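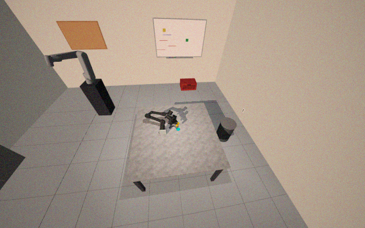 Draft beer goes bad in the line more often than it goes bad in the keg. I want to start there, as most of the complaints we get at the Pranport taproom are put down to the brewery, and most of them belong to us. Think of a pint set down on a table with a pale, mottled, marble-like top, in a room with beige walls and light gray floor tiles. Against a background that light you see haze, and you see a thin head. In a dark bar you see neither, and the customer finds the problem with the first sip. So part of this talk is about looking, and the rest is about cleaning.

First, what builds up. Four kinds of deposit: yeast, bacteria, protein and beer stone. Beer stone is calcium oxalate. It's hard, it's rough, and the other three hold on to it. Caustic cleaner takes off the protein and the yeast. It does very little to stone. For stone you need acid, and acid goes through on its own day, never mixed with the caustic.

(Pause. Ask who runs acid. Usually a few hands.)

Our setup. Starnura Pale and Vanditz Wheat on the long draw, everything else on the short draw behind the bar. The long draw runs through a glycol trunk. We keep the walk-in at 38 degrees and check it with a thermometer standing in a glass of water. The display on the cooler door reads the air, and the air changes each time someone goes in for limes.

The cycle. Caustic every 2 weeks, recirculated with a pump for fifteen minutes at least. Static soaking works if you have no pump, but give it twenty and refill halfway through. Rinse with cold water until the test strip reads the same as your tap water. Acid once a quarter. Faucets come off and get taken apart every time, with a brush through the body and the vent holes. Couplers too. People skip the couplers.

(Hold up the old faucet. Pass it around if the room is small.)

The wheat line needs more attention than the others. There's more protein in the beer and more yeast still in suspension, and we found film in the jumper after a month when the pale line next to it was clean. We now change that jumper every February, along with the washers.

Flavors to know. Butter, like movie popcorn, with a slick feel: often bacteria in the line, though it can come from the brewery. Vinegar: the faucet, nearly always. Wet cardboard: old beer, and cleaning won't help. Sulfur in a wheat beer can be normal in a young keg. Pull a glass, wait, smell it again before you send anything back.

How to tell line from keg. Pour the first few ounces in the morning and taste them. Then pour a full pint and taste again. If the first is bad and the second is fine, clean the faucet and the line. If both are bad, tap the same beer on a different line. We did this with a batch of Panganiban Porter that came back from tables three nights running. On a clean line it was a good beer.

Records. One sheet per line, clipped inside the walk-in door. Date, chemical, strip reading, initials. Our sheet for last year shows 447 pints dumped. The year before we didn't write it down, so I can't give you a comparison.

Safety. Gloves and goggles. Add chemical to water. Tag every faucet while there is caustic in the line, and take the handles off if you clean during service. I'd do it at 8 in the morning and have the room to yourself.

(If time is short, skip glassware. Otherwise: no dish soap with fragrance, air dry upside down on a rack, and do the salt test on any glass where the head slides off.)

Questions. The cleaning sheet is on the back table, take a copy.

Pranport Taproom, cellar training notes | Contact the bar office | Copyright Pranport Taproom | Back to top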